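Chapter 9
Looking After the Hand-Held Gripper

I put off writing this chapter for ages, because I figured anyone could look after a hand-held gripper. It's a housing, a bracket, a pair of fingers and a few screws, right? Then I spent most of a March folding clothes with one, and by the end I had 186 lines in my maintenance notebook (and a sore wrist), so here we are.

The tool I'll use all through the chapter is our Drustura hand unit. You hold it, you squeeze, the fingers close, and the unit records what it did so an arm can learn the same move later. Everything you let slip on the hand unit, the arm will learn too. A finger that sits a hair crooked on its mount gives you a crooked pinch, over and over, and you won't notice until you play back a whole afternoon of it!

So we start with the fingers. Before each session I close them all the way and look at the tips from the side. They should meet along their full face. If one tip leads, loosen its mount a quarter turn, press the pair together on something flat, and tighten again with the fingers still closed. Then do a cloth check — pinch a hem, lift it a little, let go, four times. Denim is my favorite for this. It's thick at the seam and thin right beside it, and a bad pair of fingers will hold one and drop the other.

Next come the two round sensor windows on the face of the housing. Wipe them with a dry lint-free cloth, and go easy. Clothes shed far more fluff than you'd think, and dark cotton is the worst of the lot. While you're there, read the number on the label and write it in the notebook next to the session. I once logged a new set of fingers under the wrong unit and spent two evenings chasing a fault on a perfectly healthy gripper.

Leave the housing screws for section 4. They want a proper driver and a clear table, and a bed is neither.

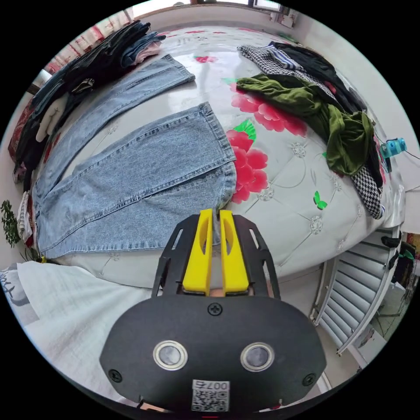
Nesma Erraji told me she does the cloth check at the end of a session as well, and that she has caught more loose fingers that way than she ever did in the morning.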